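Skultstead Riverside Walk and Mill Island
Visitor safety checklist, with inspector's comments
Thursday, March 12, 2020
Inspected by: Reiko Miyazaki

1. Footbridge from the Old Quay
Handrails: PASS
Deck boards: FAIL
Comment: The last report says four boards were replaced. I found the new ones and they are fine. The boards on either side of them flex underfoot, and I don't see how anyone replaced the middle of a rotten run and called it finished.

2. Mill race railing
Height: PASS
Fixings: REPEAT VISIT
Comment: Gidovetti, who did the welding, say the posts are good for another ten summers. I would like that in writing. Two posts by the wheel move when leaned on, and people lean on them all day to take pictures of the wheel.

3. Island capacity
Posted limit: 600
Comment: The sign has been up since the August concerts. I asked how the figure was reached and was told it came from the old sign. There is one bridge on and one bridge off, and they are the same bridge. 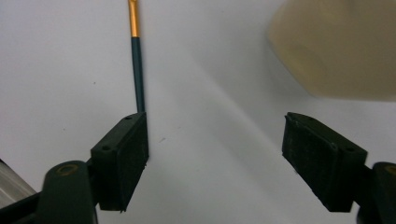
Until somebody works out how long it takes to clear the island, I am treating the limit as unconfirmed. The tourist leaflet still claims 1255 visitors on the best afternoon, and nobody at the office seemed to think the two numbers had anything to do with each other.

4. Cele Chapel steps
Tread condition: PASS
Lighting: FAIL
Comment: Lamp at the top works. Lamp at the turn does not, and the turn is where you need it. Marked "on order" in the last two reports.

5. Boat landing, Hanau side
Life ring: PASS
Ladder: PASS
Non-slip surface: FAIL
Comment: "Non-slip" is the supplier's word. The coating is worn through at the edge where passengers step off. Rope off that end before the boats start.

Result: OPEN WITH CONDITIONS
Items 1 and 5 to be fixed before the season. Item 2 to be checked again with the wheel running. Please don't send me another form saying "monitored" unless it also says who looked and when.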